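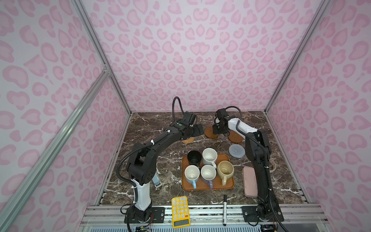

Marble marks in two ways: acids etch the polish, and moisture or grit trapped under a cup leaves a ring or a scratch. Sealer slows absorption and does little against etching, so the coaster does most of the work. A dark brown top with white veins hides a coffee ring fairly well but shows etching as a dull patch when viewed at a low angle. Woven rattan and wood, both on the marble here, need different care, and neither should go through the dishwasher.

Woven rattan. Brush along the weave with a dry, soft brush. Wipe with a cloth wrung out in plain water, then stand the coaster on edge to dry. An open weave lets liquid through to the stone, so lift and wipe underneath after any spill. Sugary drinks set in the gaps; work them out with a damp toothbrush before they harden.

Wood. Sand a rough underside lightly with 600 grit and wipe off the dust. Apply 2 thin coats of food-safe mineral oil and wipe off the excess after 25 minutes. Let the coaster stand overnight on scrap cardboard – fresh oil will darken unsealed marble. Felt pads are useful under wood, but check them for grit, which scratches polish faster than bare wood does.

Flattening. A warped wooden coaster can often be recovered. Dampen the concave face, lay it down on a towel and put a weight on top. Leave it 40 hours. Do not use an oven.

Placement. Put coasters where people reach, including the back half of the table if it is served from both sides. Move them when wiping down; a coaster left in one spot since March will usually have dust packed under it.

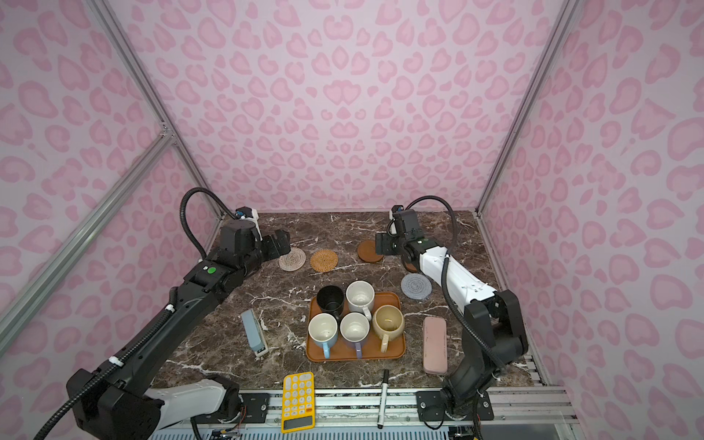 Darius Pētersons writes that cork discs glued under his rattan set stopped the drips but held damp against the stone, and that he now uses thin silicone, trimmed just inside the rim and left unglued so it can be rinsed. Silicone is fine on sealed marble. On unsealed stone, test one disc in a corner for a few days first, as some grades leave a faint oily outline.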